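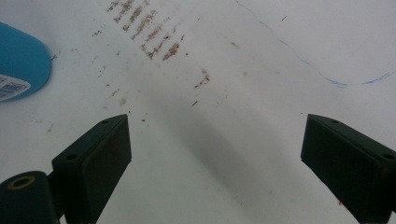

My sister-in-law reckons a white worktop is a punishment you pay for, and that she'd have gone for oak, or anything with a bit of pattern to hide the crumbs. I love her, but she's wrong! White shows you the mess — so you wipe it, and then it's clean. Our old speckled one hid everything for 8 years and I shudder to think.

I went for the Renska top in the end (60 cm deep, slightly glossy) and it takes me around 40 seconds to do after breakfast. Yes, tea leaves a ring if you forget it. Yes, I forget it. But a blue cup on a plain white surface cheers me up every single morning, and speckles never did that.

Recent posts
Flurkier drawers, 6 months on
Do we need a Bolden bin?
Kvam shelves: my June regret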